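Sorting Small Items Into Bins on a Worktable

Applies to: shared tables at the Resero and Kikham rooms
Revised: November

Small loose items are a frequent cause of delay at shared worktables. Blocks, tiles, caps and similar pieces collect at the center of the surface and are then pushed to the edges when the next task begins. This page sets out the standard procedure for sorting such items into open bins and for leaving the table ready for use.

The procedure was first adopted at the Jafarzadeh building, where the central parts store holds 2,999 small items, and it has since been extended to all rooms that draw on that store.

Before you begin

Clear the table of papers, drinks and personal belongings. Wipe the surface with a dry cloth. On tables with a marbled or speckled finish, wipe twice, as crumbs and small fragments are easily missed against the pattern.

Select the bins. A rectangular bin with an open top is suitable for most purposes, and a bright color is preferred where the table itself is dark. Bins with lids should have the lids removed and stored elsewhere until the work is finished.

Step 1. Place the bins

Set the main bin near the back of the table, close to the center, where it can be reached from either side. The area in front of it should remain clear, as this is where items will be handled.

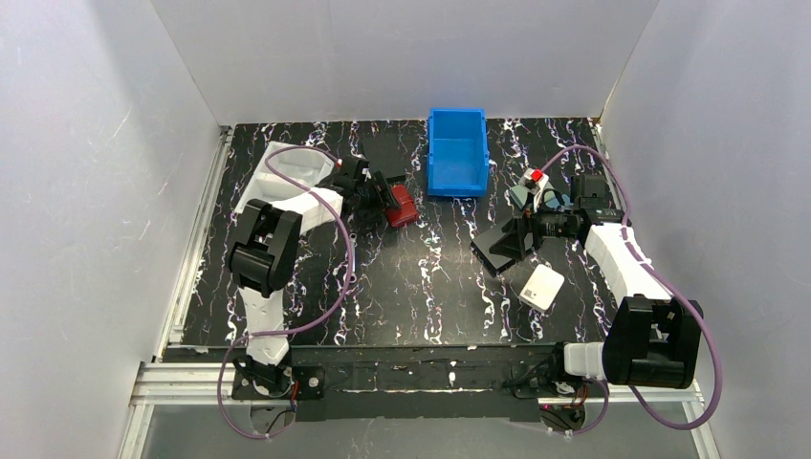 If a second bin is required, place it toward one of the back corners. Leave a gap between the two bins wide enough for a hand to pass through. Bins should not be stacked or nested during sorting, and neither bin should overhang the edge of the table.

Step 2. Assign a category to each bin

Decide what each bin will hold before the first item is moved. Categories should be simple enough to be applied at a glance. Color, shape and material are all acceptable. Categories based on intended use are discouraged, as users of the room often disagree about them.

A low box with an inner divider may serve for two related categories. Where such a box is used, the larger or heavier items should go in the compartment nearer the person sorting.

Step 3. Move items one at a time

Pick up a single item, identify its category, and place it in the bin. Items should be lowered into the bin and released near the bottom. Dropping them from a height can chip painted pieces and may tip a light container.

Objects of irregular shape should be held by their widest part. Objects made up of more than one part should be kept together and sorted as a single item, unless the inventory sheet lists the parts separately.
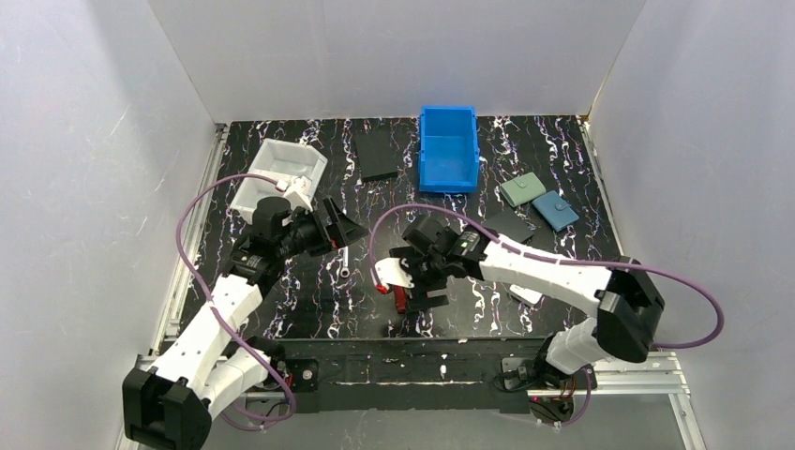 A white and red item held near the center of the table, with the blue bin at the back.

Work from the center of the table outward. If a bin shifts or tilts in the course of the work, stop and set it level before placing anything further in it.

Step 4. Check for flat and dark items

Thin, dark pieces are the items most often left behind. A black tile lying on a black surface may not be noticed from a standing position. Lower your line of sight to the level of the table and look across the surface from two sides.
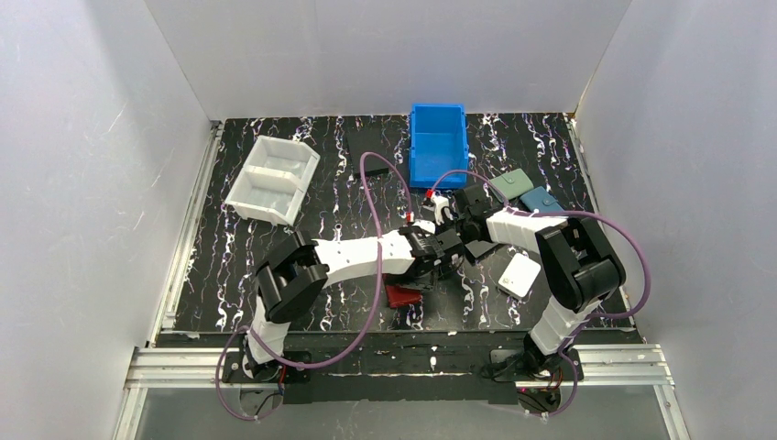

Any piece found during this check should be sorted in the usual way. Pieces that do not fit a category are to be placed in a Folari tray and labeled for review. The tray should not be used as a general container.

Step 5. Record and return

Enter the totals on the inventory sheet posted by the door. Full bins are returned to the store; bins less than half full may remain in the room overnight on the lower shelf. A bin should not be filled above its rim.

Allow some 700 items for a full session. Larger quantities should be divided between 2 sessions.

Questions about categories or missing sheets may be directed to the Kikham room desk.

This site uses cookies to remember your preferences. By continuing to browse, you accept our use of cookies. Accept | Manage settings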